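Open Day at the Varnlow House: Questions for the Household Handling Group

The Varnlow house opened its doors to the public on 2 October 2022. Over the course of the day 200 visitors passed through its rooms in small parties. The house is maintained by the Denumia institute as a place where everyday handling tasks are taught to machines under ordinary domestic conditions. The institute's newsletter spoke with the head of the handling group once the last party had left.

The conversation began with the bedroom, where visitors had stayed longest. "People expect a laboratory," the head of the group said. "They come up the stairs and find a bed with a flowered spread and a red cloth on it. Several asked where the robot was. We explained that on this floor the gripper is held by a person, and that the arm is taught later from what the person did."

The hand-held tool is known within the group as Darken. It has two fingers with blue pads, and the operator guides it much as one would guide a pair of kitchen tongs.
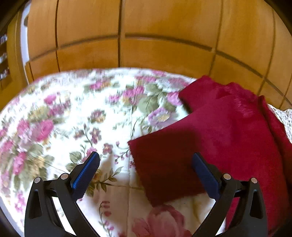

Can members of the public try the tool themselves?
Visitors aged 12 and over may use it for a few minutes at the end of each tour, with a member of the group standing beside them.

Cloth was chosen as the theme of the day at the request of the institute's education office. "A cup has one shape," the head of the group said. "A sweater has a new one every time you put it down. We have recorded 800 attempts with garments this year, and I would not call the subject finished." Asked how many of those attempts were of use, the head of the group declined to give a figure – the review is still under way – but noted that poor attempts are kept and marked as such.

The choice of bedding also drew comment from the visitors. The group prefers busy prints to plain sheets. "If the system only learns on a white table, it will fail in the first real bedroom it enters. My own view is that we should have moved to printed fabrics much sooner."

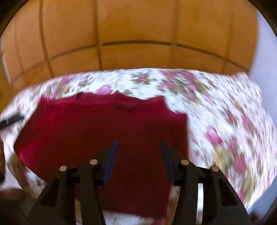 Page last changed: December 2022

The head of the group was asked whether speed was a concern. Operators are told to work at the pace they would use at home, and sessions are limited to 70 minutes. "Tired hands teach bad habits. One of our visitors, a retired tailor, told us that our operators pick up knitwear by the wrong place. We wrote that down, and we intend to look into it."

A second project, Tăng, was presented on the ground floor by way of a short talk. It concerns the stacking of folded items on shelves and will use the same tool. Work is at an early stage, and no demonstration was offered.

On the matter of privacy, which was raised in nearly every party, the head of the group was direct. "We record in this house, with our own staff. We do not record our guests. The trial turns at the end of the tour are not stored."

The institute intends to hold a further open day. Parties will again be kept small, as the upstairs rooms hold up to eight people in comfort. Requests for places may be left at the front desk of the Varnlow house or sent to the education office in writing.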